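The chores are coming along, slowly, and I love it

I have a bad habit of asking robots to do my laundry. I don't mean out loud. I mean that each time a new machine shows up, I look at its hands and wonder how it would do with a fitted sheet. For years the answer was a sad little laugh. Lately it's closer to a maybe, and I find that more exciting than I can easily explain to my family!

Back in May I started keeping a list of every household or shop-floor chore I'd seen a machine try. Viteck has a unit that sorts hardware into bins. Bravo, a small outfit with big ambitions, is teaching one to load a dishwasher. At the Katura shop in Grindenau they're after something plainer, which is getting a hand down to floor level and having it do something useful there. Tidying, mostly. Picking up what has been dropped, or moving a thing from one side of a line to the other.

It sounds like nothing. But think about what a floor asks of you. You bend, you reach past whatever is parked there, you judge how far down the carpet is, and you close your fingers at the right moment. A four-year-old does it all day long (when she feels like it). For a machine every one of those steps is a separate headache, and the hand, with its jointed black fingers, is only the part we get to look at.
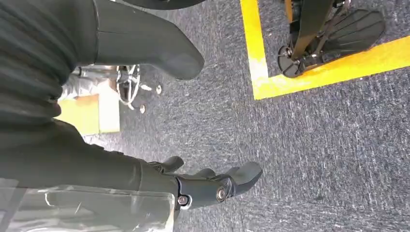
Etenesh Yimer wrote to me that I'm far too easily pleased, and that a robot which needs tape on the floor and an engineer down the hall hasn't done a chore, it has done a demonstration. She cleaned offices for years and says the work was never the picking up. It was knowing what was trash and what was somebody's earring.

I've been turning that over ever since, and I think she's right about the earring. Judgment is the hard part, and it will stay hard. I part ways with her on the tape. We put tape on floors for people, too — walk into any warehouse and you'll see where the carts go and where the pallets don't. Giving a machine a marked corner to work by seems perfectly fair to me, at least while it's learning.

My own test is dull and I'm fond of it. Give the thing 400 tries at one small job, in a room with ordinary carpet and stuff standing around, and count how often a person has to step in. If Katura told me 309 of them went through without help, I'd be thrilled, and I still wouldn't leave it alone with my living room.

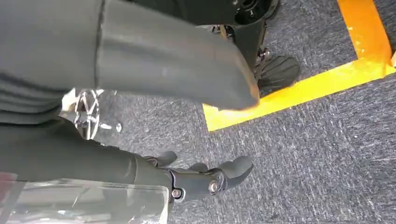 The work area at floor level, with the hand over open carpet near the taped corner.

So, can they do chores yet? A few, in a few places, with company. I'd hire one today to sort bolts. I'd let one practice on my dishes if I could pick the dishes. The fitted sheet is still mine, and I'm keeping a spot for it at the bottom of the list.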